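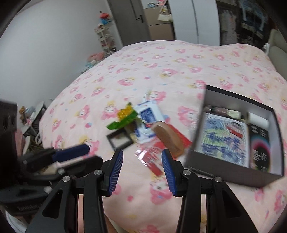 What does the Tiltside kit do?

It lets a person record household picking and packing with a gripper in each hand and a camera on the gripper. The recordings are then used to train a robot arm to do the same kind of job. There is no arm in the kit, and Tiltside does not sell one.

Usten home tasks group
Minutes of the kit review meeting
Last updated 23 Jun 2021

Present: Mercy Mbwambo (chair), Brian Chege, Kibet Lyimo, Halima Swai (minutes)
Joining by phone: Mohsin Marwat

1. Minutes of the last meeting

Accepted with one correction. The trial loan is from Tiltside directly and not through the Naltstead office, as the last minutes had it. Halima has changed the file copy.

2. Where the trial stands

Kibet reported. The kit has been in use for bed clearing and box packing, with small household things laid out on a bedspread and an open box set on the bed next to them. The person picks with one hand or both and puts things in the box. Then the box is emptied and the items are mixed up again before the next take.

We have around 800 takes so far. Brian went over a share of them and is satisfied that most can be kept. The ones he dropped were mainly takes where the person started before the light on the base unit turned green, so the two sides did not line up in time. Kibet has put a note on the base unit about this. Mohsin asked if the software could simply refuse to start until both sides are ready. Brian will put it to Tiltside.

3. The grippers

Mercy asked everyone who had used them to say what they thought.

Kibet finds them comfortable for short sessions. His wrists were sore after a long morning and he now stops for 10 minutes after each batch. Halima has smaller hands and has to stretch for the trigger. Tiltside lists a short trigger as an extra part, and she would like one ordered whatever we decide about the rest.

The ridged pads hold wrapped packages well. Thin flat items are harder. When one is lying flat on fabric, the fingers tend to pinch up the fabric with it. Kibet gets around this by sliding the item with one gripper and lifting with the other -- it works but it takes practice, and new people should be shown it on the first day.

Fast hand movement leaves the picture blurred. Brian said this is the most common fault in the takes he kept. He would sooner have slower takes and fewer of them. Mohsin did not fully agree. His view is that people at home do not move slowly, and that a model trained only on careful hands will be of little use to us. They will each mark the same batch and compare before the next meeting.
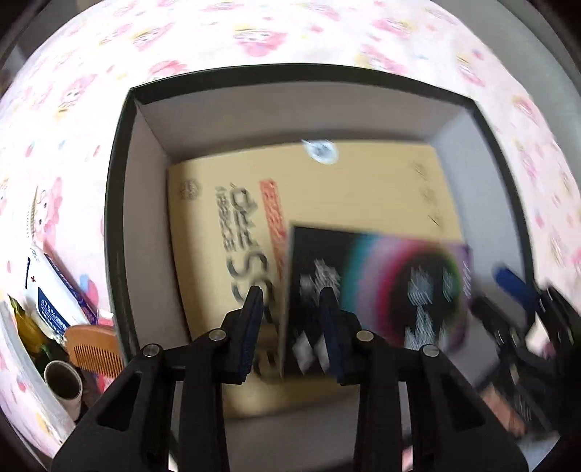 Brian added that printed fabric should stay in the mix. Swapping in a plain sheet would make the items easier to pick out, but the bedrooms we are working toward will have patterned covers in them. Mercy agreed, and asked for more than one cover to be used from now on. Halima has two at home she can bring in.

4. Packing order

There was some discussion of how much to tell people in advance. At present they are told to put everything in the box and nothing more. Kibet lets them choose their own order and most start with the larger flat packages. Mohsin would like some takes with a set order, so that the two kinds can be compared. Agreed to try this for one week. Kibet will write the instruction, and it should be no longer than a few lines.

Halima asked what to do when an item falls off the bed. Agreed: pick it up with the gripper if it can be reached, otherwise stop the take and mark it. Do not put the gripper down and use your hand.

5. Cost

Halima had the quote from Tiltside. The kit as we have it on loan is $1,842. Support is $200 a month and can be stopped at the end of any month. Replacement pads and the short trigger are extra. Shipping is included if we keep the loan set, but a new set would be charged.

Mercy asked what support covers. Brian has used it once, for a camera that would not connect, and had a reply the same day. It also covers software updates. Without it we would stay on the version we have. He thinks we need it through September and could look at it again then.

Mohsin asked whether anyone had looked at another supplier. Brian has looked at one, which sells a single gripper only. Two could be bought but they would not be timed together, and he does not want to build that part ourselves.

6. Decision

Agreed to keep the loan set and buy it at the quoted price, with support through September. Mohsin asked for it to be noted that he would have preferred another month of trial first, but he does not object.

Agreed not to buy a second set at this time. Naltstead may want one of its own later and can place its own order.

7. Actions

Brian -- ask Tiltside about blocking the start until both sides are ready; confirm the purchase and support dates.
Brian and Mohsin -- mark the same batch for blur and compare.
Kibet -- write the set order instruction; show new people the slide and lift.
Halima -- order the short trigger and one spare set of pads; bring in the two bed covers.
Mercy -- tell Naltstead what was decided.

8. Other business

The storage drive is filling up. Kibet will move the dropped takes off it but will not delete them until Mohsin has had a look.

The next meeting will be set once the batch comparison is done.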